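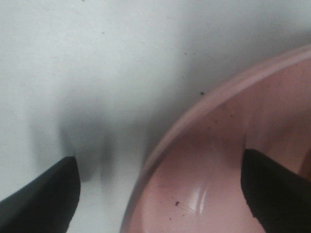 *The pink bowl, up close. It has a lovely shine when the light catches it.*

I should say right away that I'm not a gadget person. I held on to my last microwave until the clock gave out and then the plate stopped turning, and even then I gave it another winter. So when my niece moved out in March and I went shopping for a small one for her (and came home wanting one for myself, naturally), I was looking for the plainest machine I could find. The one I ended up with is the Drekach, the little white model with two knobs, and I've been cooking in it long enough now to have opinions.

I bought it from Collow, the import shop over on Macedo Street, along with the pink bowl, which I liked so much in the window that I'd have taken it home if I'd had nothing to heat up in it at all! More on the bowl in a bit.

## Two knobs and a button

The upper knob is for power and the lower one is the timer, and there's a round push button underneath to open the door. That's the whole lesson. After years of poking at a flat panel and getting a beep for my trouble, I can't tell you how pleasant it is to take hold of a knob and turn it. I set oatmeal going half asleep, without my glasses, and it comes out fine.

One thing to know before you buy: the small print on mine isn't in English. Collow tucked a translated sheet in with the box, and I taped it inside a cupboard door for the first week or so. The timer is all numerals and ticks, so you'll have no trouble there. The power knob takes a little getting used to, but I mostly leave it on one setting anyway, and I suspect you will too.
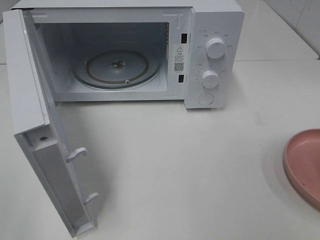
*Door wide open, with the glass turntable in place.*

I do like how far that door swings. My old one stopped short and I was forever knocking my knuckles on it when I reached in with a full soup bowl. The inside is a pale, light color all over, so spills show up right away (a mixed blessing, depending on how you feel about wiping). The glass plate lifts out and goes in the sink with the supper dishes. When you put it back, give it a gentle wiggle until it settles over the hub in the middle, or it will grumble its way around.

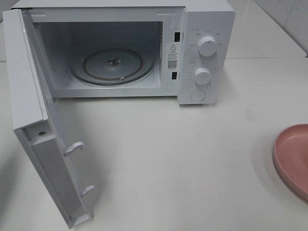 **Zallard, 21st July**

I'm adding to this now that the hot weather has come and I've barely touched the stove. The microwave has been doing nearly everything: corn, rice, green beans, and a peach thing with crumbs on top that my neighbor Corinne Holloway swears by. The rice did boil over once, my fault for filling the dish too high, and it ran down under the plate. I took out the glass, wiped the floor of the oven and the roller ring with a soapy cloth, dried everything off and had it back together before the coffee was ready.

What I'm less fond of is all that white. It looks fresh and clean on the counter and makes my kitchen feel bigger, but the front picks up every buttery thumbprint, especially near the button. A damp cloth takes them off. I also find the timer hard to set for anything very short. If you want to soften a bit of butter, stand there and watch it.

As for the pink bowl, it's smooth and glossy, with a nice thick rim, and just the right size for one generous helping of soup. I use it nearly every day, though I put chocolate in it exactly once and spent a good while washing it afterward. Next time I'll use an old mug.

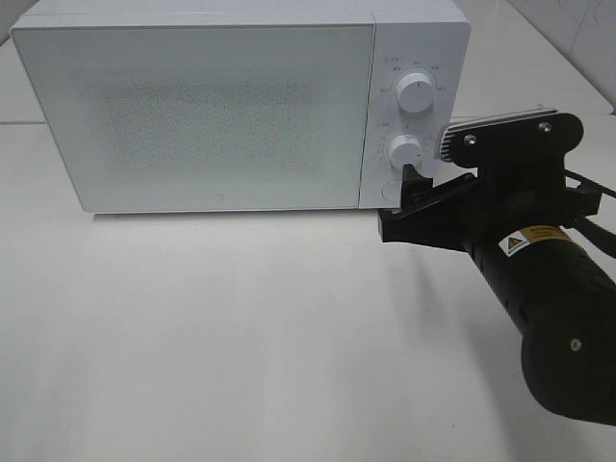
**Would this be a good microwave for someone who has never used one with knobs?**

I think so, provided they have a translation of the labels at first. My niece grew up with touch panels and was comfortable with hers by the second evening. I'd show her kind of cook how to seat the glass plate and let them work out the rest over a few suppers.

I'd buy the Drekach again, and I've already told my sister to get one for the cabin. Collow was out of the pink bowls when I stopped in last, but they said more were on the way, and I've asked them to put one aside for Corinne.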